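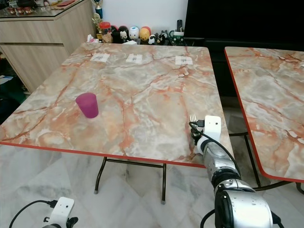

The deposit is too low to bring the cups back, one trader wrote in reply to the consultation on reusable tableware at the Brorko covered market, and a cup that goes home in a bag is a cup that has to be bought again.

The comment is printed in the results report, published in April. Most of the replies deal with the deposit. The market operator has kept it at 10p per item for the first stage and will review it once return figures are available for a full quarter.

Under the scheme, food stalls stop issuing single-use cups and cutlery for meals eaten on site. Plastic cups and metal forks and spoons are drawn from a shared stock, handed out against the deposit and returned at either entrance. Plates and bowls are left out until a suitable storage rack has been found. Takeaway orders are not affected.

Washing has been let to Okeke, which will collect sealed crates at close of trading and deliver clean stock before 6 am. The tunnel washer at its depot is rated at 2,000 items an hour. The report gives a working figure of 1,667, which allows for ten minutes in each hour spent draining and refilling the first tank. Cups are run separately from cutlery, as the lighter items tend to turn over in the spray and hold water.

Drying was the main technical problem in the trial. Metal cutlery left the washer hot enough to dry without help. Plastic holds less heat, and cups stacked straight from the belt were still damp inside when the crates were opened the next morning. A blower section has now been fitted after the final rinse, and cups must stand rim down on open racks before they are nested.

Opening stock is 900 cups, with cutlery to match. Supply was split between two firms: Junda for the cups and Zavinix for the crates and racks. Cups are to be withdrawn when the rim is chipped or the inner surface is scratched deeply enough to catch a fingernail. Forks with bent tines are to be set aside at the return point and must not go back into the crates.

Several stalls asked whether they could keep using their own tableware. They may do so if it is washed on the premises and is a different colour from the shared stock. Items mixed in by mistake will be held at the depot and sent back with the next delivery, at no charge.

Crate labels and the cleaning schedule will be issued to stallholders before the changeover.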